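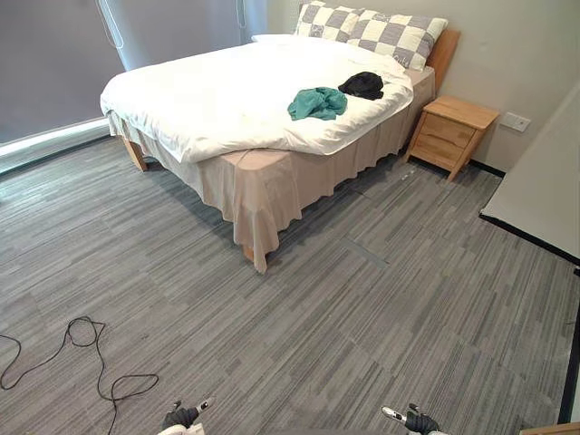

One reader wrote in after the August issue to say that any outfit charging monthly for a robot that tidies bedrooms should have to prove it on a bed with clothes dumped all over it, and until then she'd be keeping her money, thanks very much.

Fair call! And she wasn't the only one to write in about the Plallberg home service, so I went and got the full rundown from the people selling it, then spent an afternoon with the thing myself. It's a two-armed unit with a gripper on each arm, and the job I cared about was the dull one: picking clothes up off a doona and putting them somewhere sensible. A teal thing in a heap, a black thing scrunched up nearer the pillows, and away we go.

First, what you're paying for. Plallberg doesn't sell the robot outright. You pay a joining fee of $763 and then a monthly rate that depends on how many rooms you want set up, with 3 included in the basic plan. The software comes from Drundesano (the same crew who did the warehouse sorting package I rambled on about last year), and they've now got 2,000 household tasks in the library. I was a bit sniffy about that number until I scrolled through it. "Fold towel" and "fold towel, large" are separate entries, so take it as you find it.

My favourite part is the teaching mode. You can take hold of the arms and walk them through a job, and it keeps that as your version. I showed it how I like a T-shirt folded (in thirds, sleeves tucked, I'm not a monster) and its second go was better than mine. Its first go was more of a swag roll. Dark clothes gave it more grief than light ones, and it had two stabs at a black jumper before it got a decent grip. Socks I'd leave off the list for now.

It's slow, too. Clearing and straightening one bed took 30 minutes, and I reckon I could have done it in the time it took to boil the kettle. But I was in the kitchen having the tea, so who's the mug? If you've got a crook back or dodgy shoulders, or you're run off your feet with kids, the speed probably won't bother you much. What might bother you is the floor space. It wants a clear run along at least one side of the bed and across the foot, and in a small room with a bedside table that takes a bit of shuffling. It was happy enough rolling over carpet tiles — thick shaggy rugs are a no from Plallberg's installers.

A couple of gripes. The app is clunky, and I had to log in again every time I changed rooms. The cancellation terms are also tucked away on the last page of the agreement, so read that page first and have it out with them before you pay the joining fee. I asked whether the fee comes back if the thing doesn't suit your place and got a very polite non-answer.

Would I sign up? For one bedroom, no, not at that price. For a holiday let or a small guesthouse with beds to sort every day, I'd ask for the trial. Plallberg is taking bookings for demos at the Kennedy showroom, and you can bring your own linen, which I'd strongly recommend — bring the awkward fitted sheet!

Next issue I'm having a go at the Vendamberg window kit, if it turns up.

Newsletter > Reviews > Around the House

Recent items
Drundesano's sorting package, one year on
Robot mowers on a sloping block
Your letters: vacuums that eat cords
What to ask before you sign a robot hire agreement

Contact the newsletter | Copyright 2019 | Back to top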